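Speaker notes – two arms, one planner
2021-07-04

Opening
Say hello, thank Iñaki Soler for the slot. I've got 30 minutes and I always run over, so skip the Herkby history if the clock looks bad.

Why we dropped the old planner
We used to plan each arm on its own and let the second one wait for the first. Fine for picking, hopeless when both hands are full and have to meet in the middle! Tell the Trastemer story here (the arm that waited 40 seconds for a lock it already held – pause for the laugh, if there is one).

What Hirkero does now
One planner, both arms, one shared clock. The held objects get glued onto the collision model as soon as the fingers close, so the planner treats a lid as part of the hand. Mention that Nicanor Prieto wrote the attach code and I only broke it twice.

The close approach
Slow down for this bit. Left gripper has the flat black part, right one has the round grey lid, tilted, with its face towards the other hand. The gap is small, so padding the models the usual way makes the planner refuse to move at all. We shrink the padding to 2 mm for that pair only and keep it fat everywhere else. Point at the cables looping over the arms too – they aren't in the model yet, and someone will ask.
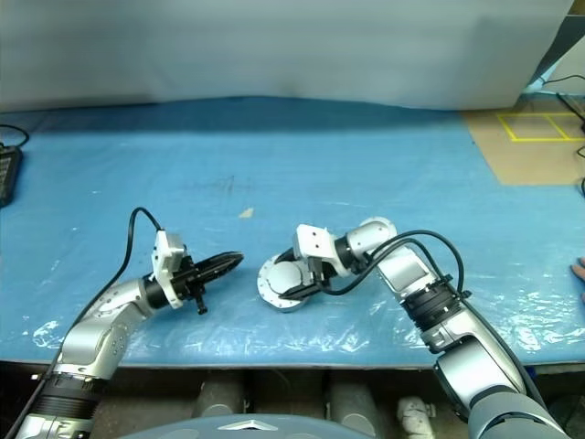 Questions
Likely ones: cable modelling, force limits, when the Bustamante branch gets merged (January, if I'm lucky). Leave the repo link up while people talk.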